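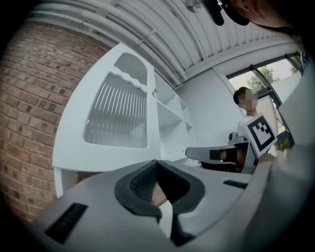
3.2 Export channels

Plondier began selling cookware abroad through a single distributor, Clegg, which handled orders, storage and customs papers. The contract gave Clegg a fixed share of each sale and left retail prices to local shops. By the third year the firm supplied around 500 stores in 12 countries.

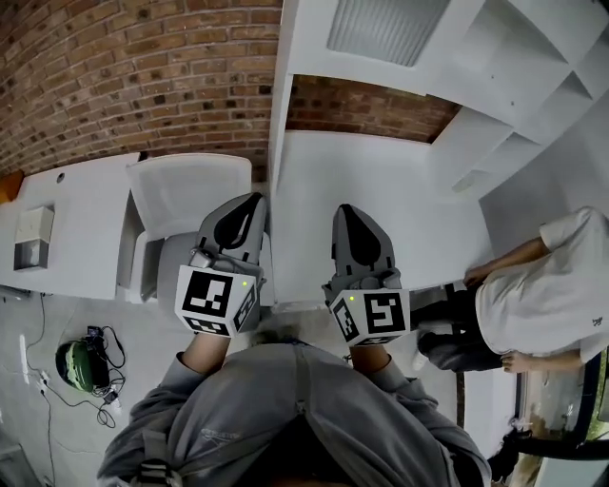

Growth slowed once rival makers signed with the same shops. Plondier then opened its own sales office in Borkimholm – a costly step for a company of its size – and changed the range to suit local buyers. Of the 68 store managers who answered our survey, nine had dropped the brand before the office opened.

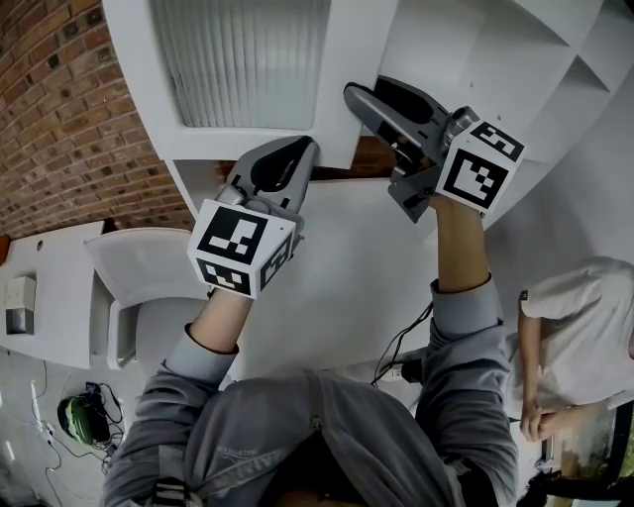 Figure 3. Two hand-held grippers held out toward a white work surface.

Clegg kept the smaller markets under a shorter contract, renewed each June.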